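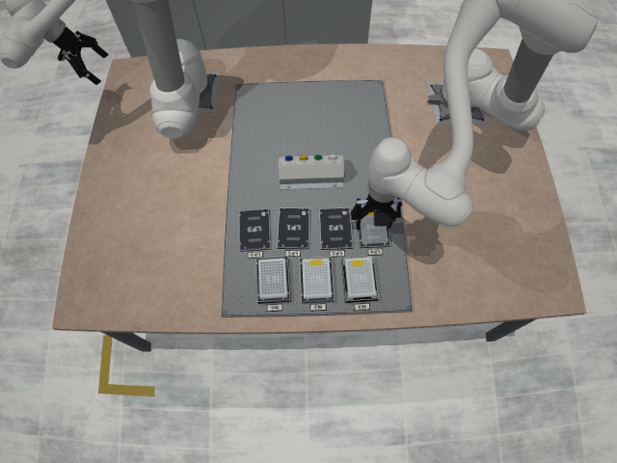

Should a laptop that stays on a desk be left plugged in all the time?

It can be, but the battery will last longer if you set a charge limit first. A battery held at 100 per cent for months, and kept warm by the machine around it, loses capacity faster than one held lower down. Most laptops sold in the past few years have a setting for this. Look under power, battery or battery health in the settings, or in the maker's own support program if there is one. If a choice of limits is offered, pick the lowest one you can live with and put it back to full the night before you travel.

The rest of this page deals with the other rechargeable things in a house: phones, tablets, earphones, cordless vacuums, drills, torches and the drawer of old handsets that most homes have. The tips are for lithium batteries unless it says otherwise.

Day-to-day charging

Charge when it suits you. The old advice about running a battery flat before charging it was meant for nickel-cadmium cells, and it does a lithium battery no good. Small top-ups are fine. Going from half full to three quarters over lunch is easier on the battery than going from empty to full overnight.

Don't make a habit of running down to nothing. Once in a while won't hurt. If the percentage reading has gone wrong (the phone says it has plenty left and then shuts off), one full run down and one full charge without a break will often put the reading right. It won't bring back lost capacity. It only helps the phone to measure what is there.

Heat does more harm than most charging habits. Take a phone out of a thick case if it gets hot on charge. Don't charge under a pillow, on a duvet, on the dashboard or on a windowsill that gets the sun. A laptop on a bed has its vents blocked and will be hot underneath within the hour — put a tray or a large hardback book under it.

Wireless pads run warmer than cables. If you use one overnight, line the phone up properly in the middle of the pad. Take off any metal ring, card or magnet that isn't made for charging.

Fast chargers are handy when you are going out. For overnight, a slow one will do. I keep the old small plug that came with a previous phone next to the bed and the fast one in the kitchen.

Chargers and cables

Use the charger that came with the thing, or one with the same voltage that the maker says is suitable. For USB-C devices this is less of a worry, as the charger and the device settle the voltage between them, but a cheap unbranded plug is still a poor buy. Look for the maker's name, a model number and the output printed on the body. If any of those is missing, leave it in the shop.

Barrel plugs are another matter. Two of them can be the same size and fit the same socket, and give quite different voltages. Label every one. A strip of masking tape near the plug end with the name of the device in ballpoint is enough. Mine say things like HALL ROUTER and CLOLO VAC, and it has saved a good deal of squinting at small print.

Cables go at the ends. Hold the plug when you pull it out, not the wire. Don't wind a cable tightly round the charger block; make loose loops and use a bit of hook-and-loop tape. A cable that has to be held at an angle before it works should go, and so should one with wire showing. Insulating tape is not a repair.

If the plug won't seat fully in the phone, look for pocket fluff before you blame the cable. Switch the phone off, shine a torch into the port and lift the fluff out with a wooden cocktail stick or a plastic toothpick. Go along the walls and leave the contacts alone. Never use a pin or a needle. It is surprising how much comes out of a port, and a lot of phones have been taken in for repair with nothing else the matter with them.

If a port is wet, leave it. Unplug, tap the phone gently with the port facing down, and stand it somewhere airy. Rice leaves dust and starch behind. So will anything else out of the food cupboard.

Cordless vacuums and tools

Let the battery cool before you charge it. After a long run on the highest setting a vacuum battery can be too hot to take a charge at all, and some chargers will flash a red light and refuse. Leave it half an hour and try again.

Empty the bin and wash the filter as the booklet says. A clogged filter makes the motor work harder and drains the battery sooner, and plenty of people have bought a new battery when all they needed was a clean filter. Dry the filter completely before it goes back. A full day on an airer is safer than an afternoon.

Hair round the brush bar does the same. Cut along the bar with small scissors and pull the strands away, and check the end caps too, where it packs in tight.

For drills and drivers, keep the batteries indoors in winter. A shed in January is too cold for charging, and charging a lithium battery below freezing can damage it for good. If a battery has been out in the cold, bring it in and let it reach room temperature before it goes on the charger.

Keep loose tool batteries away from screws, keys and foil. Most came with a plastic cap over the contacts. If you have lost the cap, a strip of tape over the contacts does instead, and you can peel it off when you need the battery. 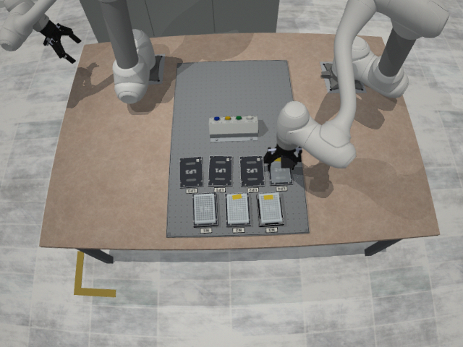 Clodagh Ó Ceallaigh wrote in to say that her trouble was never the charging, it was forgetting. "I put the drill batteries away full after doing the fence and didn't touch them until the next fence," she says. "One of them wouldn't wake up. I now have a note on the calendar for the clocks going back, and I check the lot at once, torches and all."

A note on the calendar is as good a way as any. The storing itself is simple enough.

Putting things away for a while

Charge to 40 per cent or a bit over, switch fully off and keep in a cool, dry place indoors. A bedroom cupboard is good. The loft is too hot in summer, and the airing cupboard is too hot all year. If the battery comes out easily, take it out and store it beside the device.

Tools that only have a row of lights and no percentage can go away with half the lights lit.

Look at everything every three months. Anything down to its last light or last few per cent gets a top-up back to the halfway mark. Smart devices left on standby drain sooner than you'd think, and an old tablet kept for holidays can be flat in a few weeks if it was only put to sleep. Hold the button down and pick power off.

Things that take ordinary AA or AAA cells should have them taken out before storing. This goes for remote controls, bicycle lights, kitchen scales and Christmas lights. If a cell has already leaked, put on rubber gloves, tip it out, and wipe the contacts with a cotton bud dipped in white vinegar. Follow with a second bud barely damp with water, then dry well. Stubborn crust can be rubbed off with a pencil rubber. Don't mix old and new cells in one device.

Timers

A mechanical timer plug costs little and is useful for older things with no charge limit, such as a shaver or a hand vac. Set it for the length of a normal charge and let it switch off by itself. I have used a Furnov one for years. It ticks, so it's no good in a bedroom. Check the rating on the timer before plugging anything large into it, and don't use one for an electric bike or scooter. Those should be charged with their own charger, plugged straight into the wall, while you are awake and in the house, and not in the hallway or anywhere that would block the way out.

When the battery is worn out

Phones and laptops will usually show battery health as a percentage of what the battery held when new. Once that figure gets low enough that you are carrying a charger about, a new battery is far cheaper than a new phone. I paid 27 pounds at Simanjuntak, the repair counter near the bus station, for an old handset that is now on its second owner. Ask beforehand what make of battery they fit, whether it's guaranteed and whether the phone will still report battery health afterwards. Some models show a warning if the part isn't the maker's own.

If you'd rather pass the device on, Resura take working phones and tablets with tired batteries and send a padded envelope. Back up your photos, sign out of your accounts, take out the SIM and wipe the phone before it goes in. Signing out matters as much as wiping, as a phone still tied to your account is no use to the next person.

Signs to stop using a battery at once

Swelling is the main one. A phone screen lifting along one side, a laptop that rocks on a flat table when it never used to, or a trackpad that has gone stiff can all mean a swollen battery underneath. Others are a sweet or solvent-like smell, hissing, a case too hot to hold, or any leak.

Stop charging it and switch it off. Don't press it flat or prick it, and don't try to prise it out. If it is cool and quiet, set it down outdoors on stone or concrete, out of the rain and away from the house, and ring the council or a repair shop for advice. If it is smoking or hissing, don't pick it up. Get everyone out, shut the door behind you and ring 999.

No battery of any sort belongs in the kitchen bin or in the household recycling. They get crushed in the lorry and that is how fires start. Supermarkets usually have a tube or box near the door for small ones. Tape over the ends of lithium and nine-volt cells before dropping them in. Tool and vacuum batteries can go to the tip, where you should ask which container they go in, and anything damaged should be handed to the staff and pointed out.

Vapes count as batteries too. The shop that sells them will often take them back.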